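Housekeeping Skills, Unit 2: Sorting and Storing in Shared Rooms
Course handout, Nurnis Adult Learning

This unit covers rooms used by more than one group, such as a church hall, a nursery classroom or a staff room. Read it before the June practical. The worksheet is marked out of 100 and the pass mark is 67.

Start with what is already in the room. Take everything out of one cupboard, put it on a table and sort it by who uses it. Sorting by size or colour looks tidy on the day but does not last, as people look for things by the job they are doing. Anything with no known user goes in a holding box with the month written on the lid.

Next, decide on heights. Heavy items go between knee and shoulder. Light items can go above that. Cleaning products go in a locked cupboard, whatever their weight. In the Arnonau hall plan (see your pack) the paper towels and the bleach share a shelf. Mark this on your copy and suggest a change.

Small loose items need open containers. A lid adds a step, and in a busy room the step gets skipped. Keep one kind of item to a container and leave a little space at the top.

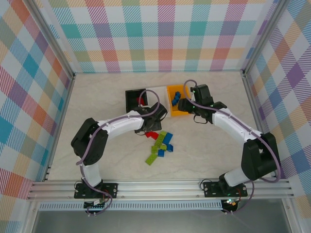
How often should a shared cupboard be sorted again?
Twice a year is enough for most rooms, with a quick check whenever a new group starts using the space.

Labels should be short and in plain words. Write "Tape", and leave out "Adhesive products". Put the label on the shelf as well as on the container, so that the gap is still named when the container is out. Use a thick pen and lower-case letters. Printed labels are fine but tend not to be replaced when the contents change.

For the practical you will work in pairs on either the Nesance room or the Paredes room. Bring a tape measure, a pen and your marked plan. Worksheets are handed in at the end of the session. Question 2 may be answered with a sketch.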